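ピッキングセル「Zornik」の一部構成における把持力低下および停止不具合について(お詫びと対応のお知らせ)

6月21日
Tresterura株式会社

Tresterura株式会社は、ばら積み混載品向けピッキングセル「Zornik」の一部構成において、アーム先端部への配線・配管の取り回しに起因する不具合を確認しました。取り急ぎ現時点で判明している内容と、お客様にお願いしたい対応をお知らせします。ご迷惑をおかけしており、誠に申し訳ございません。なお本件による人身事故の報告はありません。

■ 経緯

4月、Cosville物流センター様の返品仕分けラインにて、把持中のワークが搬送途中で落下する事象が発生。落下先はセルの安全柵内。同日中に該当セルを停止し、当社技術員が現地で確認しました。その時点では把持部の爪の摩耗を疑い、爪を交換のうえ再稼働。ところが交換後も同じ事象が再発したため、改めて全数の動作ログを回収し、解析を行いました。

解析の結果、落下の直前に手首軸が大きく回転していたこと、またその際にグリッパへの信号が瞬間的に途切れていたことが分かりました。爪は原因ではありませんでした。初回の判断が誤っていた点、重ねてお詫びいたします。

■ 不具合の内容

手首軸が可動範囲の端に近い姿勢で回転を繰り返すと、アーム先端のケーブルに引張りと捻れが集中し、コネクタ部で接触不良を起こす場合があります。症状は以下の2種類。

・把持指令が途切れ、ワークを保持できなくなる(落下)
・制御盤側で通信異常と判定し、動作途中で停止する(停止)

後者の場合、アームが容器の内側に入ったまま止まることがあります。停止後に手で物を取り除こうとして手を入れるのは絶対におやめください。通信が復帰しても自動で再開しない設計ですが、復旧操作の順番を間違えると把持部が開閉する可能性があることを、今回の検証で確認しております。この点は取扱説明書の記載が不十分でした。改訂版を準備中。

■ 対象

Zornikのうち、先端ケーブルを外装に沿わせてバンドで固定する構成の208台。内部配線の構成は対象外です。対象のお客様には個別にご連絡を差し上げておりますが、連絡先変更等で届いていない場合がございます。お手数ですが下記窓口までお問い合わせくださいませ。

これまでに症状の報告があったのは13台。うち落下を伴うものは7台で、残りは停止のみとなります。いずれも柵内での発生で、柵外への飛び出しはなし。

■ お客様にお願いしたいこと

1. 始業前に電源を切った状態で、先端ケーブルの被覆の傷、固定バンドの緩み・ずれをご確認ください。
2. 異常があれば使用を中止し、当社までご連絡ください。お客様ご自身でのバンドの締め直し、テープ等による補修はお控えくだい。締めすぎによって症状が悪化した例があります。
3. 動作途中で停止した場合は、非常停止を押し、主電源を切ってから柵内に入ってください。
4. 当面のあいだ、手首軸の回転範囲を制限する設定ファイルをご利用ください。サイクルタイムは若干延びます。ファイルはサポートページから。

対策部品の手配が整うまで、上記4の設定を適用したうえでの運転は可能です。ただし割れ物、液体の入った容器、重量物の取り扱いは見合わせていただくようお願いします。

■ 再現試験

当社Thân試験場では、お客様の現場に近い条件で再現試験を続けております。形も硬さもばらばらな品物を容器に入れ、取り出しと戻しを繰り返すもの。品物の姿勢によって手首の角度が大きく変わるため、同じ形の箱だけを使った出荷前試験では出なかった負荷がケーブルにかかります。蓋付きのコップ、布、小さな樹脂製の玩具など、日用品を混ぜた条件で試験しています。 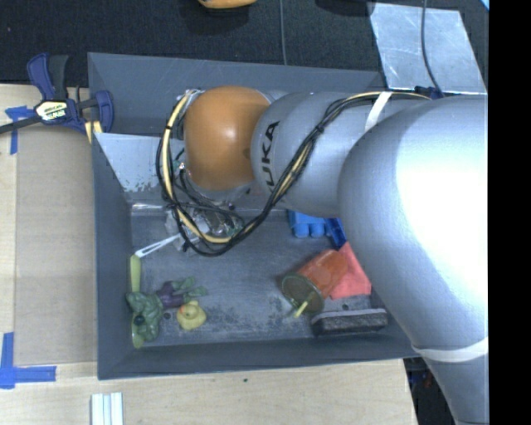 試験で得た記録はケーブルの長さ、固定位置、曲げ半径の見直しに使用します。固定位置については、バンドの位置を変えるだけでは効果が安定せず、ケーブルの余長とあわせた変更が必要との見方を強めています。コネクタはロック付きのものへ変更予定。最終仕様は検証が終わり次第あらためてお知らせいたします。

出荷前試験の内容にも問題がありました。混載品を前提とした製品でありながら、耐久試験では単一形状の品物しか使っておりませんでした。今後は混載条件での連続動作試験を出荷判定に加えます。

■ 今後の対応

対象機すべてについて、当社負担で先端ケーブルと固定部品を交換します。作業はセル停止が必要なため、日程は個別にご相談させてください。症状の出ている機体、および人の立ち入り頻度が高いラインを優先。交換が済むまでの間、点検の訪問も無償で承わります。

新規出荷については、対象構成の出荷を停止しております。内部配線の構成は通常どおり出荷を継続。既にご注文いただいているお客様には、構成変更または納期の変更について営業担当よりご案内します。

停止に伴う損失の扱いについては契約内容により異なりますので、個別にお話をさせていただきます。

■ お問い合わせ

Tresterura株式会社 Zornikサポート窓口
お問い合わせの際は、制御盤の扉内側に貼ってある製造番号と、直近の停止履歴をご用意いただけますと対応が早くなります。停止履歴の書き出し方が分からない場合は、そのままご連絡いただいて構いません。

報道関係の方のお問い合わせは広報室まで。試験場の取材は、再現試験の期間中はお受けしておりません。

本お知らせの内容は発表時点のものです。対象範囲に変更が生じた場合は、当社サイトにて更新いたします。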